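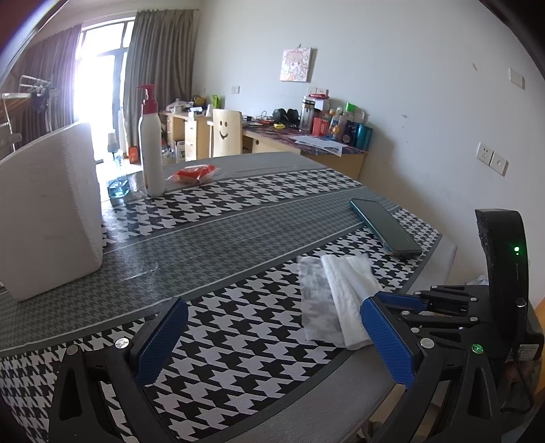

## 4. Clearing and Wiping a Covered Table

This section covers the daily care of a table dressed with a fabric tablecloth and a clear plastic protective sheet. Follow it after meals and at the end of the day. For stain treatment, see Section 6. For replacing the sheet, see Section 7.

### 4.1 What you need

- Tissues or soft disposable wipes
- One pump bottle of mild cleaner (Ladham or similar)
- A small tray or basket for loose items
- A dry cotton cloth, kept for this job only

Ladham concentrate must be diluted before use. Add 2 capfuls to 400 ml of lukewarm water, close the bottle, and tip it over a few times. Do not shake it. Write the date on the bottle and throw out anything left after 60 days.

### 4.2 Clear the table

1. Pick up phones, keys, and glasses first and put them on the tray. Move them to another surface before any liquid comes out.
2. Put wrapped snacks away in a cupboard. Throw out open ones.
3. Lift glass containers with both hands. Do not slide them, as a rough base will scratch the sheet.
4. Move the tissue box to the end of the table you will clean last.
5. Collect used wipes and tissues and put them in the trash. Do not leave a damp wipe lying on bare fabric. Grey or dark cloths can leave a mark on the white parts of a pattern.

**Note:** If the nearest free surface is a desk that already holds bottles and toiletries, put the tray on a chair. Items set down among other bottles tend to stay there.

### 4.3 Wipe the plastic sheet

1. Fold a clean wipe in half, then in half again.
2. Press the pump once over the wipe. One press is enough for half of a four-seat table.
3. Start at the far edge and wipe toward yourself in straight, overlapping strokes.
4. Turn the wipe to a clean side when it starts to drag.
5. Go over the sheet again with the dry cloth.
6. Look along the sheet from a low angle, facing a window or lamp. Streaks show up in the glare. Wipe them again with the dry cloth only.

**Caution:** Do not use bleach, nail polish remover, or alcohol above the strength given on the sheet's own label. These turn clear plastic cloudy, and the damage cannot be polished out.

### 4.4 Check the fabric

Where the sheet does not reach the edge of the tablecloth, the fabric is exposed and needs a separate check.

1. Run your hand along the exposed fabric and feel for crumbs or sticky spots.
2. Brush crumbs into your palm. Do not brush them under the sheet.
3. Dab sticky spots with a wipe moistened with plain water. Do not rub, especially on small checks or houndstooth, where fuzzing is easy to see.
4. Lift the edge of the sheet and leave it folded back until the fabric is dry.

**Caution:** Liquid trapped between the sheet and the cloth will cause mildew. If a spill has run underneath, take everything off the table, remove the sheet, and dry both layers separately.

### 4.5 Straighten the cover

1. Line up the stripes or central band of the cloth with the long side of the table.
2. Lay the sheet flat and smooth it from the middle out.
3. Return the tissue box and pump bottle. Keep the pump head turned away from the edge where people sit.
4. Return the phone and other personal items last.

### 4.6 Common problems

| Problem | What to do |
|---|---|
| Sheet slides on the cloth | Fit Bisel corner clips, part no. 3190 |
| Sheet will not lie flat | Leave it flat under a few books overnight |
| Pump head sticks | Rinse the tube and head in warm water |
| Tacky feel after cleaning | Too much cleaner; wipe with plain water and dry |

Section text by Nusrat Mengal, checked by Jaxon Vachon. Last revised April 22, 2026. The part number for the corner clips changed in March, and clips with the older number do not fit the thicker sheet.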